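Virudwood Solid Worktops and Table Tops

Solid wood tops for kitchens, workshops, craft rooms and dining tables. Cut to size, sanded and oiled at our Brarudska mill, delivered flat and ready to fit.

Product overview

Virudwood tops are made from full-length boards, edge-glued and pressed, then planed to a single thickness. There is no veneer and no printed surface. The same wood runs through the whole top, so it can be sanded back and refinished as many times as the thickness allows.

Two thicknesses are kept in stock. The 20 mm top is for tables and benches with a full frame underneath. The 30 mm top is for kitchen counters, desks with legs at the ends only, and any top that will carry a vise or a small machine. If you are not sure which one you need, measure the widest gap between supports and send it to us with your order. We will check it before cutting.

All tops come with one face finished as the show face and the other face sealed. The sealed face has more variation in color and may have filled knots. Please keep the sealed face down.

About the grain

Every top is different. We sort boards for soundness and moisture content but we do not sort for pattern, and we do not match one top to another unless you order them together. Some tops are quiet and straight. Others have ovals, swirls, small brown knots and darker streaks where the board was cut close to the heart of the tree. All of this is normal for the grade and is not grounds for return.
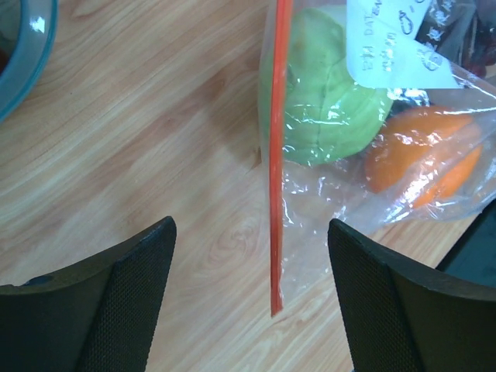 If you want a calmer surface, ask for the Sedine grade when you order. Sedine tops are picked from straighter boards with fewer knots, and they cost more because we have to set aside a lot of wood to make them. They take 15 working days to prepare. Standard grade ships in 6 working days.

Color changes with light. New tops are pale and will get warmer over the first few months, faster near a window. If you leave a cutting board or a mat in one spot, you will see a lighter patch when you move it. The patch fades in time. Moving things around during the first season helps keep the color even.

Finish options

Clear oil – the standard finish. Two coats are applied at the mill. Add one more after fitting and cutting, and pay attention to any fresh edges.

White oil – the same oil with a little pigment. It slows down the yellowing and softens the look of darker grain.

Unfinished – sanded only. Choose this if you plan to stain or varnish the top yourself. Unfinished tops must be sealed on all faces and edges within a week of unpacking or they may cup.

We do not supply lacquered tops. Lacquer looks good on day one but is hard to patch once it is scratched through.

Fitting

Leave the top in its wrapping, flat, in the room where it will be used. Two days is enough in most homes. In a new building where the plaster is still drying, wait longer or run a dehumidifier first.

Wood moves across its width. It gets wider in humid weather and narrower in winter when the heat is on. Fix the top with slotted brackets or with screws in oversized holes so it can move. Do not glue it to the frame or to the cabinets. Leave a small gap at each wall and cover it with trim.

For sink and cooktop cutouts, drill the corners first and cut between the holes with a fine blade. Seal the raw edges with three coats of oil and let each coat dry. Most problems we hear about start at a cutout that was left bare.

The Zepeda bracket set is made for our tops and fits both thicknesses. It is sold separately and includes screws of the correct length. One set is enough for a single top of standard size. Long counters need two.

Daily care

Wipe with a damp cloth and a little dish soap, then dry. Do not let water stand around a faucet. Keep fruit bowls, planters and steel cans on a mat or a tray, as trapped moisture will mark the wood – steel will turn it black. Use a trivet for anything straight off the stove.

Re-oil once a season in the first year and once or twice a year after that. Drip some water on the surface. If it beads, the oil is still working. If it soaks in, it is time for another coat. Apply thin, wait, and wipe off everything that has not gone in. Lay used rags flat outdoors to dry. Oily rags left in a pile can heat up and catch fire.

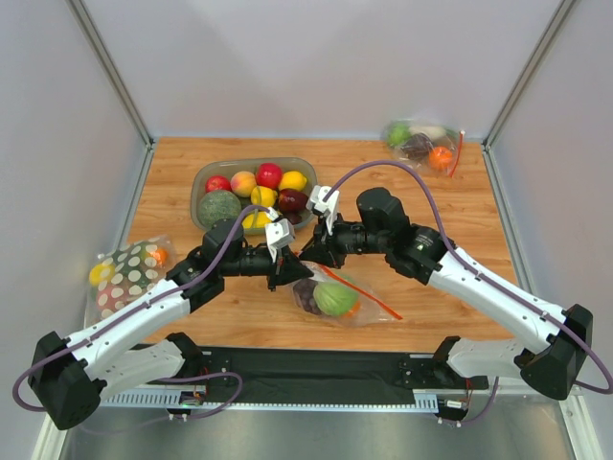

Can I cut food directly on the top?
It will not harm the food once the oil has cured, but the knife will leave marks in the wood. Most customers use a separate board and save the sanding for later.

Can a deep scratch be repaired?
Sand along the grain with medium paper, then fine, going well past the scratch on both sides so you don't leave a dip. Wipe off the dust and oil the area twice. The repaired spot will look lighter for a while.

Do you cut round or angled tops?
We cut straight angles at no extra charge. Round and oval tops are quoted separately and need a drawing with all measurements in millimeters.

Delivery and returns

Tops are shipped on a pallet to the curb. A 30 mm counter is heavy, so please have a second person ready. Check the corners before you sign, and write any damage on the delivery note. Stock sizes can be returned unused in the original wrapping. Tops cut to your measurements cannot be returned unless the fault is ours.

Samples of both grades and both oils are available by mail. A sample shows the color and the feel of the finish. It is too small to show what the pattern of a full top will be like.

The Brarudska mill closes for maintenance for one week in May. Orders placed during that week are cut when we reopen.

Page updated April 2023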